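Brushes, again
15 Apr 2023

Quick one, I have to be out of the door by 2 and there's still laundry. But I promised a brush post back in January and then didn't write it, and two of you emailed (thank you, sorry).

So. Brushes. I have too many. Half of them started life as makeup brushes and moved over to the craft side when they got scruffy, the other half went straight to pigment powders and dusting and glue, and by now I couldn't swear to which is which. They used to live in a coffee tin. The tin was fine until it was full, then every time you pulled one out three more came with it, and the fluffy ones at the bottom got bent in ways that don't come back. I lost a really good one like that. Still annoyed.

Anyway the tin is gone. Went to the recycling before I could change my mind.

New thing is a little clear holder from Ornside, the shop on the corner in Hestemley with the bell that never works. I dithered. There was a bigger one with a lid and 14 slots and I almost went for it, then pictured myself lifting that lid every single time. No. Small one. 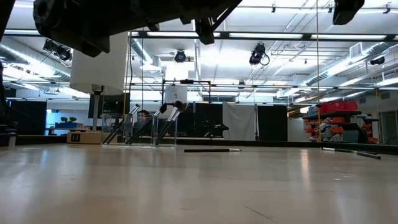
The idea is that only the brushes I'm going to use that day get to be in the holder, and everything else stays in the drawer. Sounds obvious written down. What sold me is the see-through sides, because I store mine with the heads up, and the big round black head is the one I reach for without looking, so it goes on the right, with the others leaning the same way next to it. No rummaging. I do wish they stood straighter! The holder is roomy enough that everything flops over to one side and if I only have a few in there it looks a bit drunk. Somebody suggested rice in the bottom. Absolutely not, I would be finding rice until I die.

Light next. The lamp with the white shade has moved onto the table and I think it's staying. It's a plain tall drum shape on a pale wood base, soft kind of light, and for checking whether bristles are clean I much prefer it to the ceiling lights, which bounce straight back at you off the tabletop. It does take up room. Fair trade.

Washing. I was using dish soap for years and it's ok, it strips everything, the soft ones went like straw. Now I have a tub of Brosturier, the hard soap you swirl the brush on. Smells like a church. The label says 200 washes and I beleive it, there's hardly a dent in mine. Swirl, rinse, squeeze, reshape with your fingers, lay it flat. Not upright while it's wet!! Water runs down into the ferrule (the metal collar part), loosens the glue, and then you've got hairs in everything. Flat, overnight, on a towel if you care about your table.

And then the bit I'm bad at. Putting them back. I take one out, use it, put it down wherever my hand happens to be, take the next.
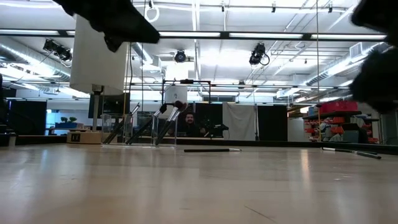 Vasilis Karagiannis wrote under the last post that the putting down isn't the problem at all, that he leaves his brushes flat on the bench the whole time he's working and only sorts them at the end, and that a holder for him is just where they sleep. He also says handles all pointing one way is enough order for anyone. I've been chewing on that. He may be right? I had this picture of going back to the holder between every step like some kind of surgeon and I've kept it up for exactly no days.

So the new rule, borrowed from him, is one clear-up at the end. Everything lying on the table gets picked up in one go, dirty ones to the sink, clean ones in the holder or the drawer. Takes as long as the kettle.
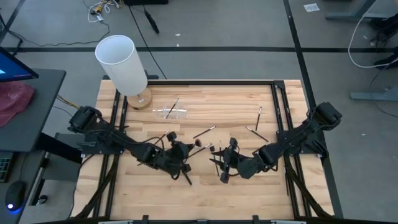 The drawer is its own disaster and needs dividers. I measured it last night, it's 200 mm on the short side, and then I wrote the number on an envelope and lost the envelope, so I measured it again. Whatever goes in has to leave room for the long handles, those are the ones that never fit in anything sold for makeup. If you've found a tray that takes long ones please tell me, cheap preferred.

Also still owed: the Zamora pigment swatches. I know. The red one has gone everywhere and I want to redo teh whole sheet before anyone sees it. Next week, if the laundry lets me.

Ok, running. Comments are open.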